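Search this site
Enter keywords
Go

Old computers wanted again at the Sindstead drop-off

Tuesday, March 15, 2022

Good news if your closet looks anything like mine: the Grutside electronics drop-off is open again! I drove over to Sindstead this morning with two dead laptops and a printer I've hated since college, and I was in and out in six minutes.

They stopped taking computers in December when the storage room filled up (I found that out with a full trunk, thanks very much). Now they've got more shelf space, and the last round brought in 2,417 pounds of stuff, almost all of it desktops and monitors. You can bring up to 4 items per visit, and it's free unless you've got one of those big old tube TVs.

Please wipe your drives first. If you can't, ask at the desk and they'll pull the drive and hand it back to you. 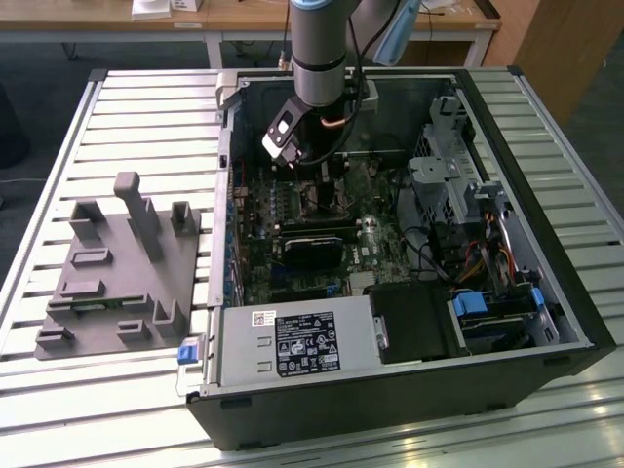
Abdelkrim Kamel told me he'd like to see more towers and fewer loose cables, and that a desktop ten years old can still have parts worth saving. He also asked me to remind everybody that batteries go in the separate bin by the door, so consider yourselves reminded.

I'm going back Saturday with my mother-in-law's stereo, if it fits in the car.

Related items
Stubbs Road paving pushed back again
Library book sale needs boxes
200 sign up for spring swim lessons

Contact Rochelle Henare, news desk | Copyright 2022 | Back to top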